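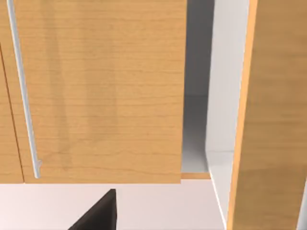 4. Working with cabinet doors

This section covers the door routine of the Skivumside arm in staff kitchens and supply rooms. Read section 3 (Rounds and handover) first. The practice view in the simulator uses a wood-fronted wall cabinet with long silver bar handles. Your own cabinets may have different fronts, but the steps are the same.

4.1 Who does what

Before the arm is put into service, room staff open cabinets, check stock and put deliveries away. After the change, the arm opens and closes doors and shelves sealed supplies. Room staff still decide what goes where, handle glass and open food, and sign off the round. Each shift has one named operator. At the Kaltholm site this was first Yolanda Rosenthal on mornings and Fatos Georgiev on afternoons, and the rota is now part of the normal shift plan.

Time spent on door rounds is not removed from anyone's hours. Supervisors should enter it under "Operator" on the shift sheet.

4.2 Teaching a door

1. Open the simulator and load your room plan. Select Doors, then Teach.

2. Pick the door you want. Neighboring doors that share the same wood grain are easy to mix up on screen, so check the door number in the side panel.

3. Mark the handle. For a bar handle, place one mark on the straight part of the bar and one on the standoff.

4. Set the hinge side. If you are unsure, open the real door by hand and look.

5. Set the start position. A door can be taught as Closed, Ajar or Open. Choose Ajar if any of the interior shows past the door's edge.

6. Run the motion at 17 percent speed. Watch the gripper finger as it passes under the lower edge of the door.

7. Repeat the run 3 times without a stop. Then press Save.

Note: A door saved as Closed will be refused by the arm if it is found ajar. The round pauses and the operator gets a message. Close the door by hand and press Resume.

Note: The default opening angle is 90 degrees. Reduce it where a door would swing into a walkway or over a seat.

4.3 First run in the room

1. Tell the people who use the room. Post the round times at the door at least one shift ahead.

2. Clear the counter under the cabinet.

3. Start the round from the wall panel – not from a tablet outside the room.

4. Stay in the room until the last door is closed.

CAUTION: Do not reach into a cabinet while the arm light is on. Press Hold first and wait for the light to go out.

CAUTION: Keep the arm's load under 200 grams until the room has been signed off by the site supervisor.

4.4 Reporting problems

Anyone who works in the room may press Hold, at any time, for any reason. Holds are logged by door number only. The log does not store names and must not be used in staff reviews.

Write recurring faults in the room book with the door number and the step where the arm stopped. The operator passes these on at handover. Doors with loose hinges or handles go to building maintenance and stay switched off in the plan until they are fixed.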